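Fachforum Innenausbau und Beschaffung » Möblierung » Tischflächen in Lese- und Beratungsräumen

Thema: Helle Holzplatten geölt oder lackiert?

Bauamt_Sornitz
Sehr geehrte Mitglieder,
die Gemeinde Sornitz bereitet die Neumöblierung des Lesesaals und zweier Beratungszimmer vor. Zu beschaffen sind 42 Tische mit heller Holzoberfläche. Strittig ist im Hause die Oberflächenbehandlung. Der Entwurf des Leistungsverzeichnisses sieht Hartwachsöl vor, die Gebäudereinigung plädiert für einen matten Lack.
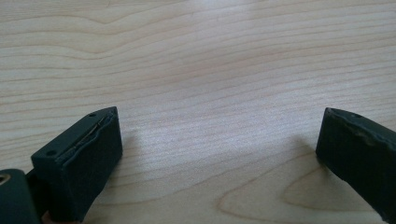 Bildnachweis: Bauamt Sornitz, Sachgebiet Hochbau

Um Erfahrungswerte aus vergleichbaren Einrichtungen wird gebeten, insbesondere zur Nachpflege. Die Ausschreibung soll im April veröffentlicht werden.

Objektpflege_Nord
Aus Sicht der Unterhaltsreinigung ist von geölten Flächen in Räumen mit Publikumsverkehr abzuraten. Handschweiß und Desinfektionsmittel greifen den Ölfilm an, die Platten werden an den Sitzplätzen fleckig. Wir betreuen ein Haus in Volten, in dem jährlich nachgeölt werden muss. Die Räume stehen dafür jeweils mehrere Tage nicht zur Verfügung. Diese Kosten tauchen in keiner Angebotswertung auf.

tischlerei.wuson
Dem Vorredner ist in einem Punkt zu widersprechen. Flecken an den Sitzplätzen deuten nach unserer Erfahrung auf zu geringen Auftrag oder ungeeignete Reiniger hin. Eine geölte Massivholzplatte lässt sich örtlich ausschleifen und nachbehandeln. Bei Lack ist nach einem tiefen Kratzer in der Regel die gesamte Platte aufzuarbeiten. Im Übrigen fehlt in der Anfrage die Angabe, ob massiv oder furniert ausgeführt werden soll. Bei dünnem Furnier entfällt das Argument des Nachschleifens weitgehend.

Bauamt_Sornitz
Vielen Dank für den Hinweis. Vorgesehen ist Massivholz, Plattenstärke mindestens 18 mm. Die Angabe wird im Leistungsverzeichnis ergänzt.

Khosravi_Planung
18 mm halten wir bei freier Spannweite für zu knapp. Welche Tischlänge ist geplant? Ab 2000 mm sollte entweder eine stärkere Platte oder eine Unterkonstruktion mit Gratleisten vorgesehen werden. Zur Oberfläche: Wir schließen uns der Tischlerei an, allerdings nur unter der Bedingung, dass ein Pflegeplan Vertragsbestandteil wird.

Bauamt_Sornitz
Die Tische im Lesesaal messen 2000 x 1000 mm, diejenigen in den Beratungszimmern sind kürzer. Die Unterkonstruktion wird mit dem Tragwerksplaner abgestimmt.
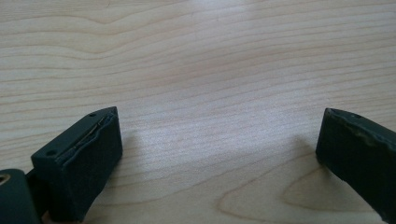

Re: Farbton und Vergilbung

Objektpflege_Nord
Helle Hölzer dunkeln unter Lichteinfall nach, und zwar unabhängig vom gewählten System. Wer den Ton auf Dauer halten will, muss einen Lack mit UV-Schutz ausschreiben. Wir bleiben daher bei unserer Empfehlung.

tischlerei.wuson
Auch der UV-Schutz verzögert den Vorgang lediglich. Es gibt zudem weiß pigmentierte Öle, die den Ton vergleichbar gut halten. Wir regen an, von den Bietern Handmuster beider Varianten zu verlangen und diese zur Hälfte abgedeckt auf eine Fensterbank nach Süden zu legen.

Bauamt_Sornitz
Die Anregung wird aufgenommen. Handmuster in beiden Ausführungen werden Bestandteil der Angebotsunterlagen, der Pflegeplan wird als gesonderte Position abgefragt.

Kontakt | © Fachforum Innenausbau und Beschaffung | Nach oben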